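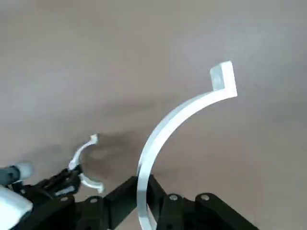
4. Mounting the Jonari countertop water filter

4.1 Choose a location within 15 inches of the faucet. The surface must be flat and level.

4.2 Turn the aerator counterclockwise and remove it from the faucet. Keep the old washer - some faucets need it with the adapter.

4.3 Screw the adapter on by hand. Do not use pliers.

4.4 Push the supply hose onto the diverter until it clicks. Pull back gently to check the connection.

CAUTION: Cold water only. Hot water damages the cartridge and voids the Kendalstead warranty.

4.5 Set the diverter to FILTER and open the faucet halfway. Flush for 10 minutes. Gray or cloudy water is normal during the first flush.

4.6 Close the faucet and inspect all joints for drips. If the adapter leaks, remove it, reseat the washer and repeat step 4.5.

NOTE: Wash cups and pitchers before first use and let them drain on a rack. Detergent film affects the taste of filtered water.
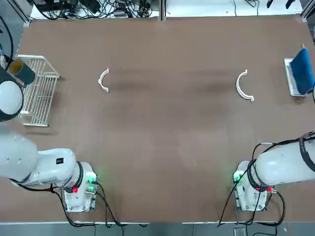
5. Replacing the cartridge

5.1 Replace the cartridge after 400 gallons, or sooner if the flow drops. Homes on well water may need a change at about half that volume.

5.2 Close the faucet, set the diverter to TAP and unscrew the housing cap.

5.3 Lift out the used cartridge. Wipe the housing with a damp cloth - no bleach or scouring powder.

5.4 Insert a Donati 900 cartridge with the arrow pointing up. Hand-tighten the cap and flush as in step 4.5.

NOTE: The older Akstead cartridge fits the housing but does not seal at the base. Do not use it with this model.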